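Ticket 3757
Subject: Upstairs thermostat loses connection every night, heat stays on
Opened by: Ross Lennox
Product: Grikau two-zone thermostat with hub
Installer: Andrade Heating, Prorville
Status: Closed

Original report, March 13, 2019

The upstairs thermostat drops off the hub a little after midnight and comes back before breakfast. While it is offline the upstairs zone keeps heating to whatever it was set to in the evening, and the night setback never happens. The downstairs thermostat has no trouble. Both were put in last November and worked through most of the winter.

What I have tried so far:

New batteries in the upstairs unit, twice, two different brands.
Restarted the hub from the app and by pulling the plug.
Deleted the night schedule and entered it again.
Moved the phone I use for the app to a different account.

None of it made a difference. The app shows "Zone 2 not reachable" and nothing else. I need to know if the thermostat is bad before the warranty question comes up.

Reply from support

Thank you for the details. Please send the signal reading for both zones. In the app go to Settings, Hub, Zones, and hold your finger on the zone name until the number shows. Take one reading in the daytime and one after the zone has dropped. We also need to know where the hub is and what is between it and the upstairs unit.

Please do not reset the upstairs thermostat to factory settings yet. That would erase the event list, which we want to look at first.

Update from Ross Lennox

Daytime reading is 700 for downstairs and 200 for upstairs. After the drop, upstairs shows a dash. Downstairs stays at 700 all night.

The hub is on a shelf in the utility closet, next to the electric panel and the water heater. The downstairs thermostat is in the dining room on the other side of the closet wall. The upstairs one is in the hallway at the far end of the house. Between them there is the closet wall, the dining room ceiling and one more wall that I believe has ductwork in it.

I have a long network cable, so the hub can go somewhere else if that is worth trying. The dining table would be the easiest spot for a test.
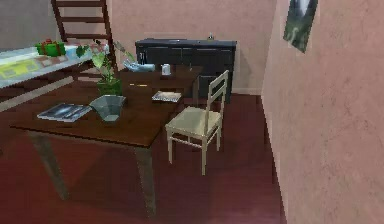 Steps given by support

1. Leave the hub where it is for one more night and turn on extended logging (Settings, Hub, Advanced).

2. The next morning, send the log with the Send Report button. Wait for the green check mark before closing the app.

3. Unplug the hub, move it out of the closet and onto the dining table, and plug it in again. Give it 12 minutes to find both zones.

4. Take new signal readings and leave everything alone overnight.

5. If zone 2 still drops, swap the two thermostats on their wall plates. The plates are the same. Turn off the furnace switch before pulling either one.

Update from Ross Lennox

Steps 1 through 4 are done. Log sent. With the hub on the table the upstairs reading went from 200 to a little over double that. It dropped again overnight, but only for a few minutes, and the setback ran when it came back. I did not do step 5.

One more thing I noticed. The water heater is on a timer and starts just after midnight for the cheap rate. I had not connected the two until I looked at the times in the log. I turned the timer off for one night as a test and the zone did not drop at all.

For a permanent place I would like to get the hub off the table and up on a wall. There is an outlet nearby, and the cable can follow the wall from there.
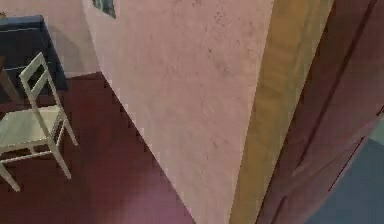
Nasport: Same thermostat and nearly the same trouble at my house. In my case the timer relay for the water heater was the noisy part and the heater was fine. An electrician replaced the relay and I was able to leave the hub in the closet. Before you drill anything, check that the hub firmware is current. Mine was two versions behind and it would not switch channels by itself until I updated it.

Reply from support

We agree with the comment above. The log shows heavy interference on the zone 2 channel starting within a minute of the timer coming on. The upstairs thermostat itself reports no faults, and we do not recommend replacing it.

Please update the firmware, then set Channel to Automatic. Have the relay looked at in any case. If you mount the hub on a wall, keep it at chest height or above and away from metal shelving. The mounting screws are in the small bag that came with the wall plates.

Update from Ross Lennox

Firmware updated, channel on Automatic, water heater timer back on. Five nights with no drop. Andrade is coming to look at the relay next week and I will ask them to put the hub up during the same visit. You can close this.

Closed by support. Cause: radio interference from water heater timer, weak signal at hub location. No parts sent.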